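Robot club, week six: the sim table

Sunday mornings have turned into robot time at our house, which I did not see coming when I signed up to help with a student club. I said I'd write something up once we had anything to show. We now have something to show, so this is going up before I lose my notes.

Quick background for people who only read the garden posts. The club is called Graltia. The students picked the name and it doesn't stand for anything. It meets in a classroom at the Irndale adult learning center and is open to high school juniors and up. Bronwyn Doolan runs it. I know some Python and own a decent graphics card, and those were the two qualifications she asked about.

We don't have real arms. A pair of good ones costs more than the club will see in ten years, so everything we do happens in simulation. The students build a room, put two arms at a table, drop objects on it, and write code that picks things up and puts them somewhere. At the end of the term there's a friendly contest with the group from Whitelaw. Each team gets the same task list and the same time limit, and we compare logs over pizza.

The first three weeks went to the table. I would have given it one evening. But the students had opinions about what a table should look like, and Abilio Quintana in particular did not want a clean gray plane. His argument was that the vision code would learn to find "anything that isn't gray" and then fall apart the moment we changed the surface. So they made a set of surfaces and the program swaps between them. There's a plain one, a worn one, and a couple of cloths. The wrinkled white cloth is the one that gave us the most trouble, and it's the one the class uses for close work now. 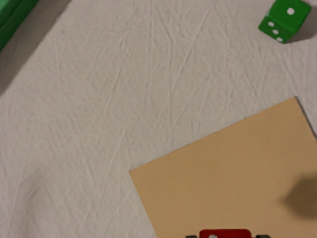 Gripper fingertips either side of the red piece, white cloth loaded, green die at top right.

The trouble with the cloth was the creases. Our first edge finder treated every fold line as the side of an object, and the long straight ones were worst. Chathurika Selvanayagam fixed most of it by throwing away anything without a color difference on either side of the line. It's a simple fix and she wrote it in one sitting. It does still get confused by soft shadows. A shadow on a tan sheet has a color difference on both sides, so the code will sometimes report an object there with great confidence. We left that one open.

Dice were Declan Henare's idea. He plays tabletop games and already had models of several shapes from another project. They are good practice objects. A cube is easy to grab if you line up the fingers with two opposite faces, and annoying if you come in at an angle, so you find out fast whether your orientation estimate is any good. The ones with more faces are harder again. The gripper closes, the die rolls a little, and you end up holding a corner or nothing.

Our running total of grasp attempts is 3,068. That number includes everything, even the night somebody left the program looping on an object that had already fallen off the table. Paora Paewai keeps the log and refuses to delete those. He's right, but I'd like it written down somewhere that they make us look bad.

The best single run so far was 73 percent on mixed objects. Dice and blocks together do better than that. Cans do worse, and anything flat does terribly. The flat panel is a real problem for a two-finger gripper coming straight down. There's no side to hold. Chathurika wants to slide it to the edge of the table and pinch it from there. Declan wants to use both arms, one to tip it and one to grab. They've each got a branch going and I'm staying out of it.

Two arms brought their own problems. For the first month each arm ran its own script and had no idea the other one existed. With a table this size they share a lot of space in the middle, and the elbows are big. We had a lot of collisions that had nothing to do with the hands at all. You'd be watching the fingers and meanwhile the upper links had gone through each other, because someone had turned off collision checking to make the thing run faster.

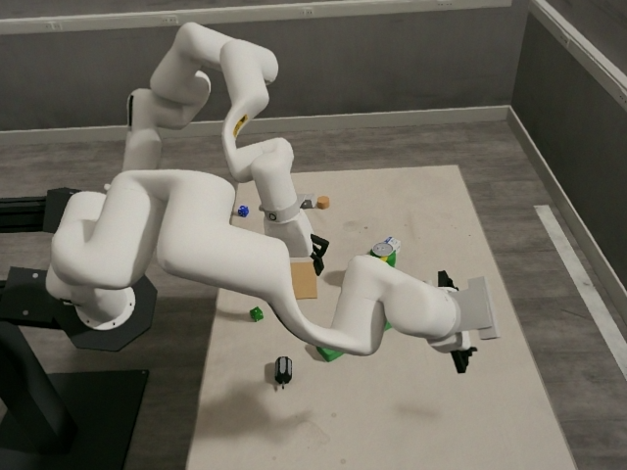

So the rule now is that one arm moves and the other holds still unless you can show on paper that their paths don't cross. It's slow. It costs us time on every task in the contest list, and Whitelaw has had both of theirs moving together since October. But we can read our own logs again, and when something goes wrong we know which arm did it. Bronwyn is fine with slow. I think the students mostly are too, except Declan.

The other thing we changed was how clutter gets placed. The early version scattered everything at random and often put objects where neither arm could reach. Now the placement script checks reach first, then throws in a few extras outside the good zone on purpose, to see whether the code has the sense to leave them alone. It usually does not. It will stretch all the way out for a die it can't pick up, stop there, and wait for a timeout.

We set the timeout at 1,000 steps, and that's too long. I've asked for it to come down. It's on the list under "later," along with the shadow bug and fixing the room so it loads in less time than it takes me to make coffee.

A few people have asked what we run this on. It's my desktop at home plus two older machines at the center that Bronwyn got secondhand. The older ones can't handle the full room with good lighting, so students write and test there on the plain surface and then I run the heavy version overnight and send back the pictures and logs. The scheduling script for that is called Flullness. Paora named it and there was no discussion.

Next session we're doing the handoff, where one arm passes a block to the other. That means breaking the one-arm rule, at least for a few seconds, and Paora has already drawn the paths out. He brought four pages. I've read two of them.

If you're near Irndale and have a student who'd like this sort of thing, there's room for a couple more. No experience needed, but they should be able to sit through a slow load screen. Leave a comment and I'll pass it on to Bronwyn.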